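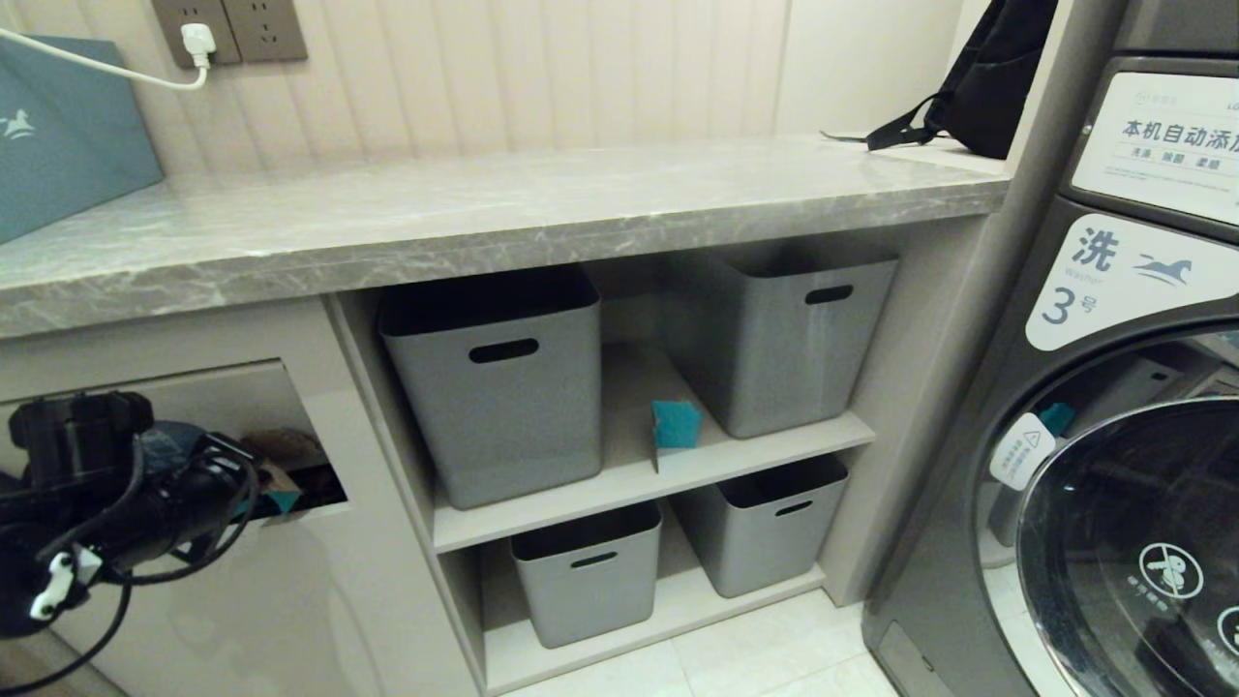
Contents Previous Next Glossary Index

Chapter 6
When the Arm Stops and the Log Says All Is Well

Most books on household robots begin with what the machines can do. By this stage you have read five chapters of that, and a fair amount of it came from people with something to sell. We turn now to a small failure, of the sort that seldom gets into a brochure.

The Miltholm laundry trial set a robot arm a modest job: take a cloth or sponge from an open shelf and put it in a storage bin. The control software was a package called Plorkura. Over the length of the trial the arm was asked to do this 80 times, and the log recorded every attempt as complete. The people who emptied the bins in July told a different story. On three occasions the bin that should have held the item had nothing in it. On one of those, the arm had pressed against the rim of the bin hard enough to push it back along the shelf, and it kept pressing until a person hit the stop button.

The supplier, Clirnwood, called this "a positioning event". Be wary of phrases like that. An arm that pushes on something it has failed to notice is a safety matter, even when the thing is a plastic bin. Next time it may be a hand.

6.1 What the log knew

Plorkura marked a task as complete when the gripper had closed, moved and opened again. It had no check that anything was held in between. The word "complete" in the log therefore meant that the motions had been made, and a reader in an office could hardly be blamed for taking it to mean more.
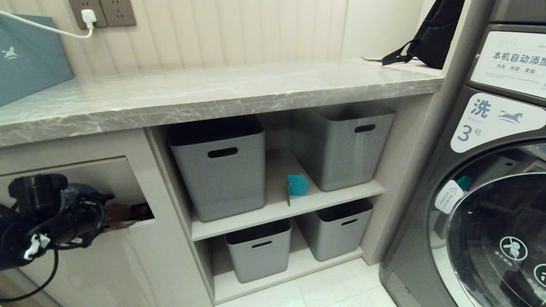
The first report blamed the shelf. Bins set at different depths, it said, had confused the arm. This may be partly true, but it is a weak defence. Bins get moved whenever somebody uses them, and a laundry robot that needs them lined up to the centimetre has been tested for a room that no one lives or works in.

A second report, dated September 5, 2021, looked at the force limit. It had been raised during setup so that the arm would stop halting when its own cables dragged. That cured one nuisance and hid another – the arm could now lean on a bin without tripping the limit. Nobody had written the change down.

The same software was later offered to the Urban housing scheme with the force limit put back and a grip check added. Whether those two changes are enough is still open. The figures released so far come from the supplier, and they count motions again.

Before reading on, write down what you would accept as proof that an item is in a bin. Keep your answer, as we shall return to it in section 6.3, where the grip check is taken apart.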